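Two-arm cell at Fasholm gets new cable routing and shorter check list

The two-arm work cell at the Fasholm workshop is back in regular use this October after a service that took longer than its owners had planned. The work covered the cables of both arms, the alignment of the grippers and the way the daily check is done. Trendix, the small company that runs the workshop, decided to do the service with its own people and not to send the arms away.

Konrad Fuchs, who is responsible for the cell, said the decision was made mostly for reasons of time. "If we pack the arms, we lose several weeks, and after they return we must do the alignment again anyway," he said. "So we started with the alignment."

The cell had 2,967 hours on its counter when the service began. In the last months before that, the right arm had sometimes stopped with a communication error when the wrist was turned far to the inside. The error did not come every time, and this made it difficult to find. Iulian Pascu, a technician from the service company Preda, spent two afternoons moving the wrist by hand while a colleague watched the log. He found that one connector on the forearm was pulled by its own cable at the end of the movement.

The connector was replaced. The cable now has a longer free loop, so that it can follow the wrist without tension. Mr. Pascu said that many people prefer a cable that lies close to the arm, because it looks more orderly, but on this type of arm the wrist needs the extra length. On the left arm the cable goes in a high arc for the same reason.

After the cables came the grippers. Each arm has a parallel gripper with black fingers, and for most tasks of the cell the two grippers must come very close to each other without touching. The alignment is checked over a small part that lies on the board. Both arms are sent slowly to the same point above it, first from a distance and then in small steps, and the operator keeps one hand near the stop button. 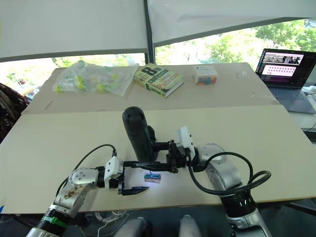
The two grippers close to each other above a small part during the alignment check.

In the first round the left gripper arrived too low. The team corrected the position of the tool in the software, repeated the movement and corrected it again. The routine they use has 200 approaches, and a round is accepted only if no approach must be stopped by hand. The second round was interrupted by a network problem which had no connection with the arms. The third was accepted in the late afternoon, at 4:40.

Mr. Fuchs said that the part used for this check should always be placed flat and in the same direction. In spring the workshop lost a full day because two operators placed it differently, and each of them then corrected the numbers of the other. The direction is now written in the instructions, together with a drawing.

The software for the check is called Flelinov and was written in the workshop. It saves the position of all joints for every approach and compares them with the values of the last accepted round. Before the service it contained 831 saved approaches, but a large number of them came from the period with the faulty connector. They are kept in a separate folder and are no longer used for comparison.

Cleaning was also part of the work. The outer covers of the arms are wiped with a soft cloth and a mild cleaner, never with solvent, and the operator must not press on the joint rings. Some older stains on the left arm do not go away with this method. Mr. Pascu recommended to leave them, as they have no influence on the function and stronger products can damage the surface.

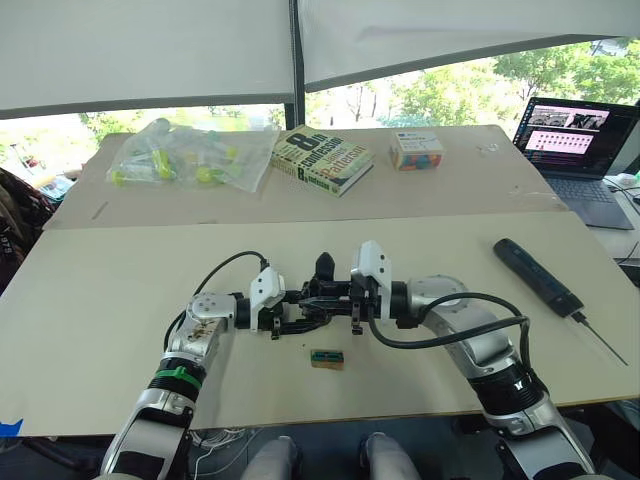 What changes for the operators

The daily check had grown over time to two full pages, and not everybody completed it. It now has 5 points: look at both cable loops, move each wrist slowly to its limits, open and close both grippers, run one slow approach over the part, and read the log for warnings. If one point is not in order, the cell stays off until Mr. Fuchs or his deputy has looked at it.

The long check is still done, but only once a month. It includes the screws of the gripper fingers, which can become loose after many hours, and the full routine with all approaches. The finger screws are marked with a thin line of paint, so that the operator can see if one has turned.

Operators who worked with the cell before the service are asked to read the new instructions before they start again, including those with long experience. The speed limit for two-arm movements stays at the lower value until the end of the month. After this the log will be reviewed, and if the error of the right arm has not returned, the normal speed will be permitted again.

Preda will come for the next visit in spring. Mr. Pascu has asked that the old connector is kept until then, because he wants to open it and look at the contacts. Spare connectors of the same type are now stored at the workshop, in the drawer with the gripper fingers.

Questions about the new daily check can be sent to Konrad Fuchs. Printed copies of the list are available at the workshop.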